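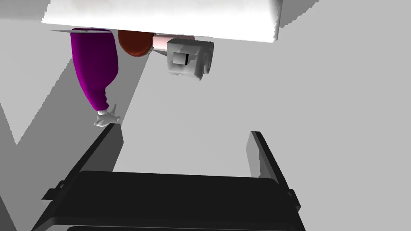 Assunto: Re: [corrida-jovem] Percurso e inscrições para o treino aberto de março

De: Noémi Barta
Para: lista corrida-jovem
Data: terça-feira, 3 de março de 2026

Olá a todas,

Respondo por pontos à mensagem da Melahat, que deixo citada em baixo para quem não a recebeu (houve endereços que devolveram erro e já os corrigi na lista). Juntei também respostas a perguntas que me chegaram em privado, porque eram quase todas iguais.

Primeiro o percurso. Fui a Otgate no domingo com a Birutė Baranauskienė e fizemos a volta completa a pé e depois a correr devagar. O troço junto ao canal está transitável. A terra está mole na curva antes da ponte pequena, mas há espaço para passar pela relva do lado de dentro. A parte má é a descida para o parque de merendas: a chuva abriu um rego a meio do caminho e uma miúda que venha distraída torce ali um pé. Proponho que o treino aberto não passe por lá e que se faça o retorno no portão verde. A volta fica mais curta, com 2 km, e as que quiserem mais dão duas voltas. Assim temos um percurso de 4 km para as mais velhas e ninguém tem de decidir à partida quantas voltas faz, decide quando passar pela mesa da água.

A Melahat perguntava se isto obriga a mudar a autorização. Não obriga. O pedido que entrou na junta fala do caminho do canal até ao parque, e nós usamos menos do que pedimos. Mandei de qualquer modo um mail a avisar do novo ponto de retorno. Ainda não responderam, mas da outra vez também não responderam e não houve problema.

Segundo, as inscrições. Continuam abertas e há menos do que no ano passado por esta altura. O limite de 20 raparigas por grupo mantém-se. O grupo das mais novas está quase cheio, o das mais velhas tem muitas vagas. Peço a quem treina em Cliltorville que fale outra vez com as famílias, sobretudo com as que vieram no outono e não voltaram. Em vários casos o problema era a hora e este ano começamos mais tarde. Quem se inscreve deve preencher a ficha completa, incluindo o contacto de emergência e a linha das alergias e da asma. Recebi fichas com essa linha em branco e não sei se em branco quer dizer que não há nada ou que não leram. Se não há nada, escrevam "nada".

Terceiro, a ligação às escolas de dança e de ginástica. A Melahat acha que devíamos mudar o dia para não coincidir com os ensaios. Percebo o argumento, mas não concordo. Em março há ensaios em todos os fins de semana e, se formos procurar um dia livre para toda a gente, chegamos ao verão. O que podemos fazer é deixar sair mais cedo quem precisa. O aquecimento e a primeira volta ficam feitos na primeira hora, e quem tem ensaio a seguir vai-se embora nessa altura. Só peço que avisem a treinadora do grupo à chegada, para não andarmos à procura de uma criança que já está no carro.

Quarto, as treinadoras. A Katalin Szűcs fica com as mais novas e a Birutė com as mais velhas. Eu faço a volta atrás do último grupo. Faltam-nos ainda duas pessoas adultas para os cruzamentos: uma na saída do parque de estacionamento e outra na ponte. Não é preciso correr nem ter experiência, é preciso estar no sítio e ter o telefone ligado. Pais e mães podem fazê-lo, desde que se apresentem antes do início. Se não aparecer ninguém para a ponte, tiro a Katalin do grupo e fica ela lá, e nesse caso as mais novas fazem só o circuito do relvado.

Quinto, o ritmo. Isto já foi discutido no outono e volto a escrever porque há treinadoras novas na lista. O treino aberto não tem cronometragem. Não há classificação nem chegada em primeiro. Quem quiser levar relógio leva, mas não se lêem tempos em voz alta e não se publicam. Da última vez uma mãe pôs numa rede social os tempos de todo o grupo, com nomes, e tive de lhe telefonar a pedir que apagasse. Apagou logo, mas várias raparigas já tinham visto e uma delas não quis correr na semana seguinte. Se a caminhada for o ritmo de alguém, caminha. As treinadoras caminham com ela.

Sexto, a roupa e o calçado. Têm perguntado muito. Sapatilhas de corrida se houver, sapatilhas normais de ginástica se não houver. Não comprem nada de propósito para este dia, e muito menos sapatilhas novas para estrear no próprio dia, que dão bolhas. Temos uma caixa com pares usados em bom estado, dos números 33 ao 38, que vieram da recolha. Quem precisar escreve-me em privado e eu levo o número certo. De manhã ao pé do canal faz frio, por isso uma camisola que se possa atar à cintura. As luvas e o gorro dão jeito no aquecimento e depois ficam na caixa de cada grupo. Marquem as coisas com o nome. Tenho em casa um saco inteiro de peças do outono que ninguém reclamou e, se não forem levantadas neste dia, seguem para a recolha.

Sétimo, água e comida. A Windine volta a emprestar-nos os dois bidões com torneira, e eu vou buscá-los na véspera. Cada rapariga traz a sua garrafa, não compramos copos. No fim há fruta e pão. A pastelaria Dobos ofereceu bolos secos e eu aceitei, mas pedi a lista de ingredientes por escrito e vou pô-la na mesa. Se alguma família preferir que a filha não coma, diga à treinadora.

Oitavo, a conversa antes da corrida. A Melahat sugere que se salte a conversa neste dia para haver mais tempo de corrida. Prefiro manter, embora mais curta. Para as que vêm pela primeira vez é a única altura em que ouvem o nome umas das outras. O tema é o mesmo que trabalhámos nas sessões de fevereiro: como pedir ajuda quando se está cansada. A Katalin tem um jogo de pares para isso, com lenços, que se faz em dez minutos. Quem quiser o texto do jogo peça-lhe a ela, eu só tenho uma fotocópia em que mal se lê a segunda página.

Por último, o mau tempo. Com chuva fraca fazemos. Com trovoada ou vento forte não fazemos, e a decisão é tomada às sete e meia da manhã e enviada para esta lista e por mensagem para os telefones das fichas. Se não receberem nada é porque há treino. Por favor não me telefonem antes das sete e meia a perguntar, porque eu também ainda não sei.

Agradeço que quem puder ficar num dos cruzamentos me responda até sexta-feira. Respondam só para mim, não para a lista toda.

Noémi

Em mensagem anterior, Melahat Bayram escreveu:

> Boa noite,
>
> Estive a ver o plano do treino aberto e tenho umas dúvidas antes de
> mandar a informação às famílias do meu grupo.
>
> 1. O caminho depois do portão verde está em condições? A Boglárka
> Kocsis passou lá de bicicleta e disse-me que teve de desmontar na
> descida. Se mudarmos o percurso, é preciso pedir nova autorização?
>
> 2. O dia coincide com ensaios de dança e de ginástica. No meu grupo
> há 4 raparigas que já disseram que não vêm por causa disso. Não
> seria melhor passar para o fim de semana seguinte?
>
> 3. Com o tempo que temos, talvez se pudesse saltar a conversa inicial
> e começar logo pelo aquecimento. As mais velhas queixam-se de que
> ficam paradas ao frio.
>
> 4. Quem fica com cada grupo? Eu não posso estar nesse dia, tenho o
> meu filho operado na semana anterior e não o quero deixar sozinho.
> Posso ajudar antes, com as fichas ou com os telefonemas.
>
> 5. As famílias perguntam pela roupa e se é preciso comprar
> sapatilhas próprias. Eu disse que não, mas gostava que houvesse uma
> resposta igual para todas.
>
> A Boglárka oferece-se para levar a mesa e o estojo de primeiros
> socorros no carro dela. O estojo precisa de ligaduras novas e o
> gelo instantâneo está fora de prazo.
>
> Cumprimentos,
> Melahat

P.S. Sobre o estojo, que me esqueci de responder em cima: as ligaduras e o gelo já estão comprados e estão comigo. Boglárka, passa cá por casa quando te der jeito — depois das seis estou quase sempre — e levas também a mesa, que está na garagem. Melahat, as melhoras do teu filho, e aceito a ajuda com os telefonemas. Mando-te amanhã os contactos das famílias que ainda não devolveram a ficha.

--
Lista corrida-jovem
Para sair da lista, envie uma mensagem vazia com a palavra "sair" no assunto.
As mensagens com anexos grandes ficam retidas até serem aprovadas.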